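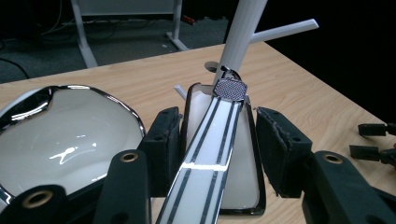

April, morning. Continued with the small tins and boxes for the Hemness shelf. I want to finish the packing list before Čestmír Dvořáček comes back from the store room, so I write fast and will correct later. Today I put the tall white container on the table, the one with milky body and thin black rim. It leans a little to the left when it stands, and I would like to know if the bottom is not flat or if it is only my table. To check: turn it upside down on the glass plate from Takács. The strap with the black lines is in front of it, and in the morning light it gives a strong glare across the middle. For the label I must choose a place on the container which stays free from the strap, so the back side is better.

Labels. The Kuvden paper holds well on smooth plastic but the corners come up after 2 days. I cut the corners round on the second set and left them overnight. Ottó Gál says I should clean the surface with alcohol first. I did this on one half only, so we can compare.

Order status. We have 100 labels cut and 600 still on the roll. Stomis wants a minimum order of 1,000, too much for us I think. Čestmír wants to order anyway and keep the rest for autumn. I asked him to wait until the corner test is done.

Ideas for the strap: if it stays with the container, it needs its own line on the list, otherwise it will be lost in the drawer like the last one. I wrote "strap, white with dark stripes, tag on the end" and left the length open. Must measure. The small metal ring goes on the same line.

Table: I wiped it and found old glue near the window side. It came off with warm water and a plastic card, please do not use the knife, the wood is soft there.

Still open: glass plate check, strap length, answer to Stomis. Ottó has the scale in his room until four o'clock, so weighing is after that.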